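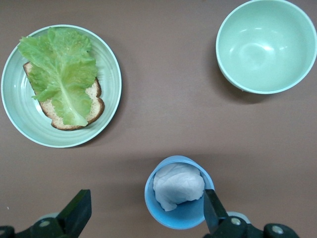

Plate, bowl and cup on a brown tabletop, seen from above.

Kavano: progress report to the Relimlow games fund

Reporting period closed June 8, 2024

1. Status

Kavano is a turn-based trading and route-planning game for PC. The project is in the second of three funded stages. Stage two covers the full map, the contract system, save compatibility between builds, and a closed test. Three of these are complete. Save compatibility is partly complete and is dealt with in section 4.

No change to the overall budget is requested. One change to the delivery order is requested in section 6.

2. Map and contracts

The map now holds all 9 regions set out in the grant agreement. Terrain, road costs and seasonal closures are read from data files and can be edited without a new build. Two regions still use temporary music.

The contract system generates deliveries from supply and demand in each town. The earlier version produced long runs of near-identical contracts after the first hour of play. The generator now keeps a short history per town and lowers the weight of goods it has offered recently. Penalties for late delivery have been reduced in the two mountain regions, where a road closure could make a contract impossible after it had been accepted.

Text is stored separately from code. There are 1,059 strings in the English master file, of which 905 have been translated into Spanish by the contractor in Cáceres. The remainder are mostly tooltips and late-game event text, which was still being rewritten when the file was sent.

3. Closed test

The closed test ran on the Kollgate build through a private branch. Testers were given keyboard and mouse instructions only, although controller input was enabled.

Main findings:

Route planning was understood quickly. The cost preview was often missed when the side panel was collapsed, so it now appears next to the cursor.

The economy becomes too generous once a player owns a third wagon. Upkeep has been raised and a second pass is planned.

Loading times on mechanical hard drives were well above target. Most of the delay came from unpacking town art that was not yet needed. This art is now loaded on approach.

Controller navigation in the ledger screen is poor – focus jumps between columns and sometimes leaves the screen altogether. A fix has been started.

4. Save compatibility

Saves from the first test build load in the current build, with one exception. Games saved during a road closure lose the closure timer and the road stays shut. A conversion step has been written for this and passes on our own saves, but it has not been tried on saves from testers.

5. Risks

The ledger work may overrun. It shares code with the market screen, and changes to one have twice broken the other. Automated interface tests now cover both screens.

Music for the last two regions depends on a single supplier. Delivery is expected in July. The temporary tracks are licensed for release and could be kept if necessary.

6. Request

We ask to move the public demo behind the ledger rework, within the same stage. The demo would then contain 5 towns from the opening region and the revised controller support. The stage end date and the payment schedule would stay as agreed.

7. Next period

Second economy pass. Remaining Spanish text. Conversion step tested on external saves. Ledger and market screens signed off for controller. Demo build sent to Relimlow for review before release.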